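Rosovero Household Leaflets

Text and index for 445 instruction leaflets that came with kitchen and household appliances
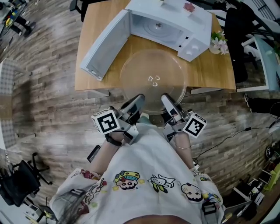 The collection holds typed-out text from the printed leaflets and small booklets packed with microwaves, kettles, irons, mixers, vacuum cleaners and similar goods. It was put together for people who study plain instructions: technical writers, translators, teachers of English as a second language, and anyone who needs to know what a leaflet said after the paper copy is gone.

The text is in English only. Where a leaflet was printed in several languages, the English part was typed and the others were listed by name in the index.

Status

Version 2, released 16/03/2020. It replaces the first version completely. File names have changed, so please don't mix the two.

What is in the folder

leaflets/ – one text file per leaflet, UTF-8, Unix line endings
index.csv – one row per leaflet
terms.csv – part names and the leaflets they appear in
notes/ – typing rules and a change log
LICENSE.txt

Columns in index.csv

id – short code, matches the file name in leaflets/
appliance – one of the 33 appliance types listed in notes/types.txt
title – title as printed on the cover, or the first heading if there is no cover
year – year of printing, blank if not given on the leaflet
year_guess – our estimate, used only when year is blank
languages – all languages printed in the leaflet, separated by semicolons
source – Varnden, Ďurica or Zetska (see below)
condition – good, worn, or part missing
typed_by – initials

The year_guess column should be handled with care. Most of the guesses come from the style of the safety symbols and from the phone number format on the back page. If you are sorting by date, we suggest leaving those rows out.

Columns in terms.csv

term – part name exactly as printed, lower case
plain – the everyday name we settled on
id – leaflet code
section – safety, setup, use, cleaning, storage or faults

Part names are the messiest area of the collection. In the microwave leaflets alone, the glass plate is called a turntable, glass tray, cooking tray, rotating plate and rotary dish. The ring with small wheels that it sits on is a roller ring, roller guide, roller rest or turntable support. Some leaflets switch names between the setup page and the cleaning page. We kept the printed wording in the term column and did not correct it. The plain column is our choice, and you can ignore it.

Where the leaflets came from

Varnden. A repair shop that closed and gave its paper files to the project. Mostly microwaves, toasters and small ovens. Many pages have pencil notes by the repair staff. These were not typed.

Ďurica. A family collection, kept in the original boxes. It has the best coverage of irons and sewing machines and is in good condition throughout.

Zetska. Leaflets scanned by a secondhand store from goods it had sold. The scans are at 300 dpi, in black and white. Thin gray print has dropped out in places, and the typist marked those spots as [unclear].

How the text was typed

Munther Khoury typed the Varnden and Zetska leaflets, and Hedvika Brabec typed the Ďurica ones. Each then read through the other's files against the paper or the scan. Optical character reading was tried at the start and dropped. It did poorly on folded pages and on text set around drawings.

The main rules:

Spelling and grammar mistakes are kept as printed.
Line breaks inside a paragraph are removed.
Headings sit on their own line with a blank line above and below.
Warning boxes begin with [box] and end with [/box].
Drawings are marked [drawing], with any labels typed on the lines that follow.
Tables are typed with tabs between columns.
Text in the other languages is skipped without a mark.

The full rules are in notes/typing.txt, including the odd cases – fold-out charts, stickers placed over older text, and errata slips.

A short sample of the file format

[box]
Do not operate the oven without the tray in place.
[/box]

Cleaning

Take out the tray and wash in warm soapy water. Dry well. Put the tray back so that it sit firmly on the ring.

[drawing]
A tray
B ring
C shaft

The missing "s" in "sit firmly" is in the printed leaflet.

Known problems

Microwaves are over-represented. Anything you measure across the whole set will lean toward the way microwave leaflets are written, with long safety sections and short cleaning ones. Use the appliance column to balance your sample.

Refrigerators and washing machines are thin. People seem to throw those booklets out with the machine.

Several leaflets share whole paragraphs word for word, even across different makers. We have not removed the repeats. If you plan to train or test a language tool on the files, check for shared text first.

A few temperature tables in the Zetska group lost their degree signs in scanning. The numbers are there, but the scale was not always clear from the page.

What the collection should not be used for

Please don't follow these leaflets to run or repair an appliance. Much of the advice is old, and some of it goes against current safety guidance. The typed text also lacks the drawings that many steps depend on.

License and contact

The index, the term list and the notes may be used and changed freely as long as Rosovero is credited. The leaflet text is shared for study and teaching. Rights in the original wording stay with whoever holds them, and we will take a file down if a rights holder asks.

Corrections are welcome. Send the leaflet id, the line as it stands and the line as it should be. A scan or photo of the page helps a lot. Corrections are gathered and added each June, and the change log lists them by id.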